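A morning at the Teoh automation open house

I went to Teoh's open house in May with a notebook, a list of questions and a budget that my boss thinks is generous and I think is tight. We're planning our first robot cell for next year, and I wanted to see small-parts handling up close before we asked anyone for a quote.

Doors opened at 9, and I headed straight for the assembly room. What a great place to stand around for two hours! Slavica Zupan runs the planning side there, and she was happy to talk money right beside the bench. 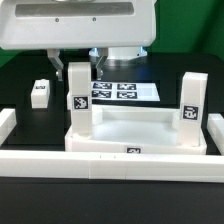
Her first point was about the spending around the arm. She told me to write down every fixture, every bracket and every set of printed markers before I even looked at arm prices. The markers themselves are cheap, but someone has to place them, measure them and redo them when a part changes, and those hours belong in the budget. I had a single line for "accessories." It's a full page now.

She also had a lot to say about grippers. Trekero and Camasa both came up, and her advice was the same for either: send them your real parts, the awkward ones included, and get the finger design priced separately. Spare fingers too. I asked how many test grasps she likes to see before signing anything, and she said 100 on each part, with your own people watching.

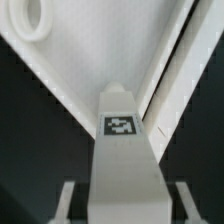

Camera mounts were next on my list, along with cables, calibration time and a spare for whatever sits closest to the work. Slavica keeps all of it in one Plutosell sheet, and she let me copy down the headings (thank you!). Training gets its own heading, and so does floor space.

After coffee I walked the rest of the building, up to 700 steps end to end if my phone is right, and came home with sore feet and a much better spreadsheet. Our first draft goes to purchasing next, with the arm on line 9.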